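About Jornach Farm

Jornach is a small ratite farm run by the Zivska family. We keep emus and a few rheas on 8 acres of fenced pasture, and we have sold chicks and hatching eggs to other small farms since our first good season.

Laying runs through the winter. Eggs are collected in the evening and set in the incubator by batch. 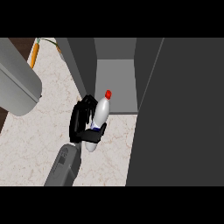 Chicks stay with us until they are eating well and steady on their feet. Orders open in August and require a deposit of $400 per pair. We do not ship live birds.

Page updated 2 July 2024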